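Support > Widulitz cluster > Closed tickets > Scheduler

Last updated: Monday, 4:10 pm

Batch jobs on Widulitz run on one core only

Reported problem

Jobs sent through Skimis ask for 40 threads and start without an error, but every thread lands on core 0. A sorting job that normally takes 100 seconds took more than 900. Interactive sessions on the same node are fine.

Checks

Ran the test program by hand, outside Skimis. All cores were busy and the run time was normal, so the program and the hardware were ruled out.

Ran the same program through Skimis with 3 threads. All of them shared core 0. The affinity mask of the parent process showed a single core, and the threads inherit that mask.

Restarted the Drerkis daemon. No change.

Compared the Drerkis config with the one on Khamphan, where jobs spread out as they should. Widulitz had pin_parent=yes – Khamphan has no such line. The setting came in with the April package update, which replaced the local file.

Fix

1. Drain the node and wait for running jobs to end.
2. Remove the pin_parent line from the Drerkis config.
3. Restart Drerkis first, then Skimis. In the other order Skimis keeps the old mask.
4. Send the 3-thread test again and check the mask of each thread.
5. Put the node back in the queue.

After the change the sorting job finished in 100 seconds again. Jobs that were already queued did not need to be resubmitted.

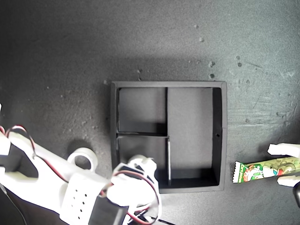
Still open

The package update will overwrite the config again unless the file is marked as local. Moved to a separate ticket.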